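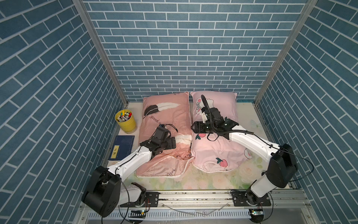

Skov Pillow Review

I have slept on the Skov pillow for 11 weeks now. I bought it with my own money to replace two old polyester pillows that had gone flat. I sleep on my side most of the night and on my back toward morning. If you sleep on your stomach, skip this one. It is too thick even with half the filling taken out.

The Skov comes rolled up in a bag. Inside is a zippered cotton shell filled with shredded latex, plus a second small bag of extra filling. Mine weighed 800 grams more than the polyester pillow it replaced, and you notice that when you change the bed. It had a rubber smell for four days. I left it by an open window and after that I could only smell it with my face pressed into it.

Adjusting the fill

Sutik, the company that makes it, says to sleep on it for a week before changing anything. I lasted two nights. It was too high and my neck was stiff in the morning. I took out filling by the handful, slept on it, and took out more. I ended up removing around 200 grams. The shreds cling to your sleeves and to the carpet, so do this over a bathtub. The zipper is small and it caught on the inner fabric twice.

Once I had the height right, the neck stiffness went away. The pillow keeps its shape better than down but it does shift. I give it a shake every morning and fold it in half a couple of times to break up the lumps.

Pillowcases

The pillow is a little wider than a standard one. My printed novelty cases fit, but they pull tight at the sides and the opening does not close over the end. Plain cases with a deep flap work better. Jersey cases are fine too.

Heat and washing

It sleeps warmer than I expected. In January with the heat on I turned it over at least once a night. The shell can go in the machine on cold. The filling can't be washed at all, so I would add a pillow protector to the cost.

Compared with the Jandby

My sister-in-law, Grethe Gunnlaugsson, has the Jandby, a solid latex pillow at close to the same price. I borrowed it for a week. It is quieter, since the Skov rustles a bit when you move, and it needs no shaking. You get one height, though, and for me it was too low.

Service

I asked Sutik by email for a replacement zipper pull. Mogens Hafstein answered the next day and the part came in the mail in February, free of charge.

Good: adjustable height, holds up well, decent service
Bad: heavy, warm, messy to adjust, tight in standard cases

Rating: 4 out of 5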